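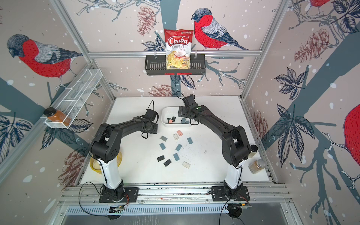 Page last changed: January, 16:40

Visit report: Plotau open day, sample rooms and sorting bay

Four of us from Rimis attended the afternoon session: Oana Dobre, Usman Jatoi, Catríona Mac Suibhne and me. The tour was led by Kausar Pirzada and covered the print store, the finishing room and the sorting bay. The print store was locked for stocktaking and we saw it through the door only. This report deals mostly with the bay, as we are due to refit one of comparable size at Plukham.

The bay has a white tabletop and three papered walls inside an aluminum profile structure. The paper carries red-breasted birds, dark blue-gray branches, pine cones and white dots on a pinkish-beige ground. Kausar gave the stock as 185 grams per square meter, paste-the-wall, supplied by Magsi. Catríona asked about cleaning. A dry cloth is used, and a damaged drop is replaced whole. The repeat is large, so matching a single replacement drop uses more paper than its area suggests. Oana has the sample card.

Storage is kept off the table. A black slotted basket hangs from the horizontal bar at the back and holds a bag of Chuba cassava chips, upright, label outward. On the left there is a white wire basket set at a slant, with dividers, and a black-lidded jar in its front compartment. Usman noted that a slanted basket brings the front compartment closer to hand but lets a jar tip if the dividers are set wide. Plotau fits these with two hooks as standard; we would specify a third on anything carrying glass. 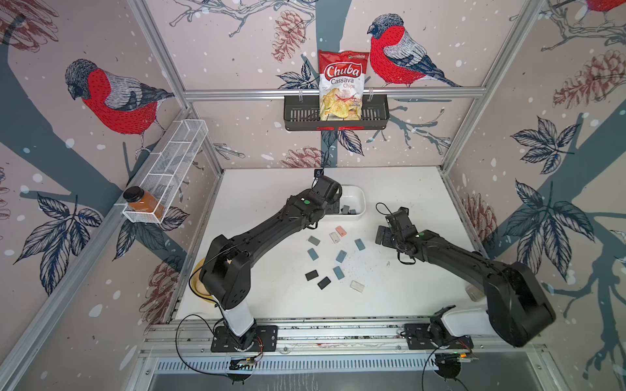 Sorting bay: tiles on the tabletop, white bin toward the back.

The activity in the bay is tile sorting. Small tiles in assorted colors are spread on the table and go into a white rectangular bin. According to Kausar a full set is 23 tiles, and a short set goes back to finishing with a slip. The grays and blue-grays are the difficult part. On a white surface the pale pieces have little contrast, and two of the blue-grays are close enough that we disagreed over them.

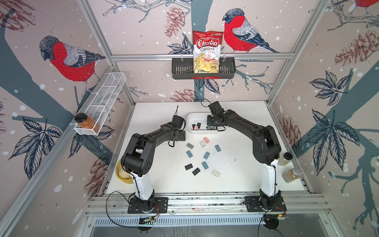

Pink is easy to find in either place, table or bin. Translucent pieces are less so, and Catríona suggested a mid-gray mat, which Plotau has not tried. The white top also shows every speck.

Points to follow up:

Bin dimensions and wall height, from Kausar.
Price for 3 rolls of the bird paper, plus lead time from Magsi.
Whether the hook spacing suits our crossbar.

Tea was served in the finishing room from 15:30. Parking is behind the building and the gate is narrow for a van.

Jae-in Baek, Rimis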